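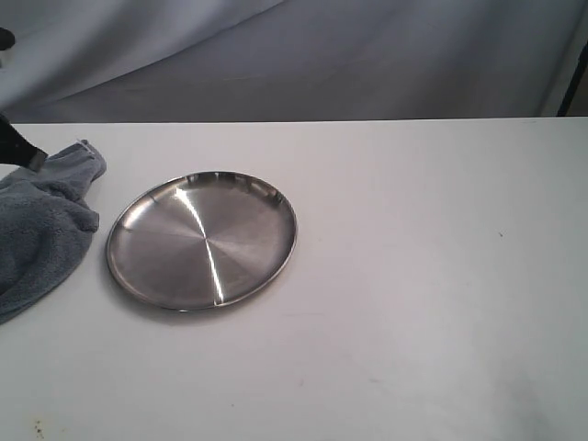 Section 4: Setting Up Your Munard Base Unit and Pagers

Welcome to the part of the manual most people turn to first! If you skipped straight here, please go back to Section 3 at some point before your crew goes on duty, and read about choosing a room for the base unit. Everybody else can carry on. You will want an hour or so with the station reasonably quiet, a second person to walk around with a pager, and the paper card with your department number on it. The card came in the same envelope as your keys.

This section covers one base unit and up to 32 pagers. If your department runs two stations from one dispatch center, set up the main station completely, test it, and only then turn to Section 7 for linking the second one. We know it is tempting to do both together, and we have taken a good many phone calls from chiefs who did.

CAUTION: Do not take your old alerting system out of service until you have finished every step in this section and dispatch has confirmed a good test. The two can run side by side for as long as you like.

4.1 Before you switch anything on

1. Call your dispatch center and let them know you will be sending test tones. Ask for a direct number you can reach them on for the next hour, and write it down somewhere you will find it again.

2. Check that the antenna is screwed firmly onto the back of the base unit. Hand tight is fine. Please don't use pliers, even small ones.

3. Plug the backup battery into the socket marked BATT, and then plug in the power cord. The order matters a little: battery first, wall power second. The charge light will come on amber and may stay that way until the next morning.

4. Turn the key from OFF to SETUP. You will hear one long beep, and the display will ask for your department number.

5. Type in the number from your card and press ENTER. If the display says NOT FOUND, try once more slowly, and then call us. Sneha Mittal and her team on the support desk can look up your department by name, and they would much rather do that than have you guess.

Note: The base unit shuts off its setup screen after 600 seconds without a key press. Nothing is lost when this happens. Turn the key to OFF, count to five, and turn it back to SETUP.

4.2 Adding the pagers

Every pager has to be introduced to the base unit once, and after that they will know each other for good, through battery changes and all. It goes quickly once you get into the rhythm of it, so if you have a big crew we suggest one person reading off names while the other handles the pagers.

1. From the main menu, choose PAGERS and then ADD.

2. Hold down the side button on the first pager until it buzzes twice, then let go. The base unit should show the pager's serial number within a few moments.

3. Type in the last name of the firefighter who will carry it. If you have two people with the same last name, add a first initial – and do it for both of them, so that neither one ends up answering for the other at roll call.

4. Choose a rank from the list. Chief, deputy chief, captain, lieutenant, engineer, firefighter and probationary are already there. You can add your own titles under RANKS if your department does things differently, as plenty do.
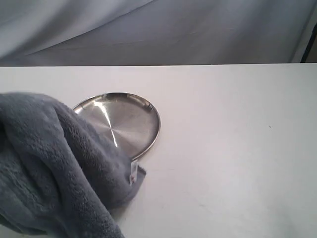 The rank you pick decides which calls a pager will receive, so it deserves a moment of thought. A chief's pager gets everything by default, including the low battery and lost signal warnings from the base unit itself. A deputy chief gets the same, minus the warnings. Everyone from captain on down gets the calls for their own shift and any general alarm. If somebody is filling in for a vacant position, give them the rank they are acting in and change it back later. Changing a rank takes only a few key presses and does not require you to add the pager over again.

5. Press SAVE. The pager will buzz once and show READY.

6. Repeat for each pager, and when you have come to the end of the pile, choose PRINT LIST or copy the list out by hand. Keep it with the keys.

CAUTION: When someone leaves the department, remove their pager from the list the same day. A pager that has not been removed will go on receiving addresses and medical details wherever it happens to be.

4.3 The walking test

1. Turn the key to TEST. The base unit will send a short tone every 15 seconds until you turn it back.

2. Ask your helper to carry a pager through the bay, the bunk rooms, the kitchen, the basement if you have one, and out to the far side of the parking lot. Indoors you should get a clear tone at 300 feet. Brick and metal doors will shorten that.

3. Wherever the pager misses two tones in a row, make a mark on your floor plan. One or two weak spots can usually be cured by moving the base unit to a higher shelf. If you have more than that, you will need the repeater described in Section 6.

4. Go through it all again with the bay doors closed and the trucks inside. We realize that sounds fussy, but please do it anyway.

5. Turn the key to RUN, call dispatch on that direct number, and ask them for one live test page. Every pager should sound. Press the side button on each to quiet it, and check that the base unit shows a matching row of names.

Note: If one pager stays silent while the others sound, check its shift setting before you do anything else. It is nearly always the shift setting.

4.4 A change to the test code

Owners of older base units should read the notice below, which went out by mail and is reprinted for anyone who bought their unit secondhand.

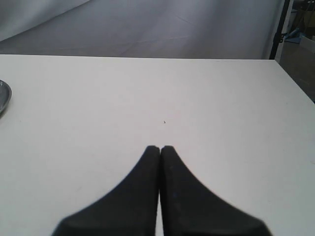

HADERPORT, Mar 27, 2022

To all departments using the Munard base unit:

The code for a silent test is now 584 on every unit we make. Units sold before this notice will go on accepting the old code until their software is updated, and after the update only the new one will work. Please change any cards or wall charts you have posted near the radio, and let your dispatch center know too.

Our thanks go to Rakiya Nwankwo and the crew at Pastarbridge, who tried out the update for us and sent back very thorough notes. If you would like help with it, ask for Amber Leemans on the support desk, and have your department number handy when you call.

Deepak Kanaujia
Kanaujia Station Alerting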